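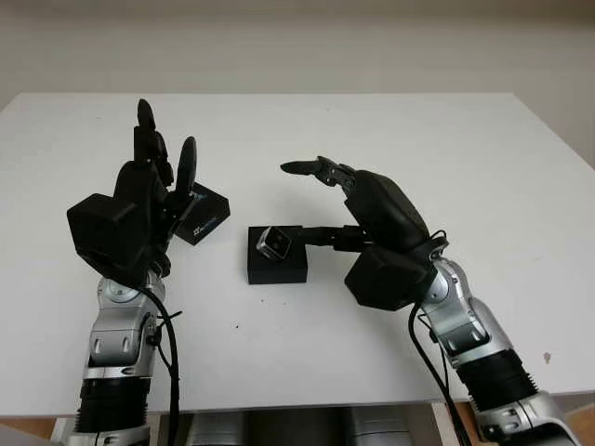 Workshop tips: keeping linked drawings in order

Bits and pieces picked up over 11 years of doing building models, mostly on small jobs. Not in any order. Take what's useful.

Title blocks
Make one. Use it for everything. I had seven on the go at one point and every one had the office phone number in a different place. Put the revision table where the fold of an A1 sheet won't hide it. Bottom right, above the drawing number. Leave room for 13 rows at least, you'll fill them.

If a client sends their own title block, open it in a blank file first and purge it before it goes anywhere near the job. The Trellside one came with 62 text styles in it. Took a whole afternoon to get them back out.

Sheet numbers
Gaps are good. Go up in tens for plans, then sections, then details. Somebody will want a sheet in between. Renumbering half way through a job means every callout on every printed set is wrong, and the site will be working off the printed set.

Don't put the revision letter in the sheet number. Put it in the file name when you issue, nowhere else.

View templates
Apply one to every view that ends up on a sheet. No exceptions, even the little key plan. Working views can be as messy as you like, just name them so they sort to the bottom. I put a z and my initials in front — anything starting with z can be deleted by anybody on issue day and no complaints. 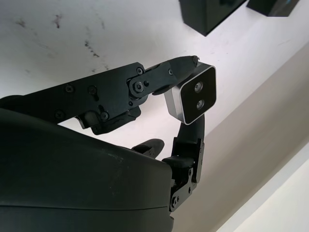 Same goes for sections you cut just to look at something. Prefix z or delete it before you go home. On the Erness job there were old sections all over the plans and one got printed and priced from. Awkward phone call.

Line weights
Print a test sheet on the actual printer. At the actual size. What looks crisp on screen goes to mud at A3, and most builders print at A3 whatever you tell them. Keep to four or five pens. Cut lines heavy, everything beyond it light, hatching lightest of all.

Grey text never photocopies. Use black.

Families and blocks
Before you download a door, check the file size. If it's bigger than the rest of the floor put together, leave it. Manufacturers' ones often have the screws modelled. You don't need the screws.

Wekesa Odera taught me to keep a parking file — one empty model where every downloaded thing gets dropped, checked and renamed before it's let into a real job. Slow for the first month. After that you've got a library without really trying.

Name things by what they are and then the size. Door single 826. Not "door new final 2".

Warnings
Look at them. Once a week will do. Duplicate items in the same place are the ones that catch you out, they get scheduled twice and then somebody orders double the radiators. Room not enclosed, fix straight away. Slightly off axis can wait, but not forever, dimensions start going funny.

Schedules
Check the total row against a hand count of one floor. Just one. If that floor's wrong the lot is wrong.

Hide columns, don't delete them. Filters live on hidden columns and if you delete teh column the filter goes too and you wont notice. 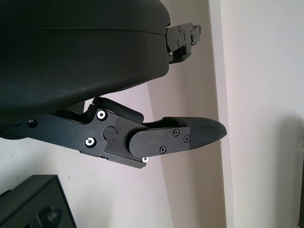

Black padded object between gripper fingers, September.

Backups
Local copy, office server, and something outside the building. Test the outside one by opening a file off it, not by looking at the little green tick. We lost two days on Mrema with green ticks all the way down.

Save a dated copy the night before any issue and the night before any software upgrade. Never upgrade mid job. If a consultant upgrades and you haven't, you can't open their file and they can't save it back for you, so agree the version at the start and write it in the minutes.

Issuing
PDF first, look at every page, then send. Every page. Zoom in on the north point and the scale bar while you're there, those are what slip when a view gets swapped.

List what changed in the email itself, in plain words. Clouds are fine on the sheet but people miss them.

More on dimension styles when Dorka is finished and I've got an evening. The bit on pens was corrected 03/11/2018, it had cut and beyond the wrong way round.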